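Kabel und Kleinteile sortieren: offene Kästen oder Beutel?
Forum Werkstatt & Ordnung – 2.634 Aufrufe

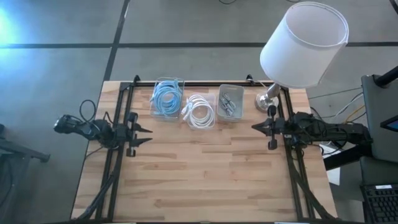
pollock_40
Wie lagert man Netzwerk- und Anschlusskabel, ohne dass sie sich verdrehen?

Kenetach
In lockeren Ringen, ein Kabel pro Kasten, Stecker nach außen. Ringdurchmesser nicht unter dem Zehnfachen des Kabeldurchmessers, bei steifer Ummantelung mehr.

drenora
Ein Kabel pro Kasten ist Platzverschwendung. Ich nehme Druckverschlussbeutel, Länge mit Filzstift drauf, stehend in einer Schublade. 40 Kabel auf 600 mm Breite.

Kenetach
Im Beutel wird geknickt, spätestens beim Schließen. Für Patchkabel bis 500 mm egal, darüber nicht.

esturus
Klare Kästen haben den Vorteil, dass man Farbe und Stecker ohne Öffnen erkennt. Hellblau und Weiß getrennt halten, dann entfällt die Beschriftung. Metallkleinteile nie zu den Kabeln, Kanten beschädigen den Mantel.

drenora
Beschriften würde ich trotzdem. Farbe sagt nichts über Kategorie oder Länge.

esturus
Stimmt, Länge gehört drauf. Ich klebe das Etikett an die Stirnseite.

pollock_40
Und Klettband oder Kabelbinder?

Kenetach
Klett, 10 mm breit, nicht festziehen. Kabelbinder drücken den Mantel ein.

drenora
Klett sehe ich auch so. Bei den Beuteln bleibe ich.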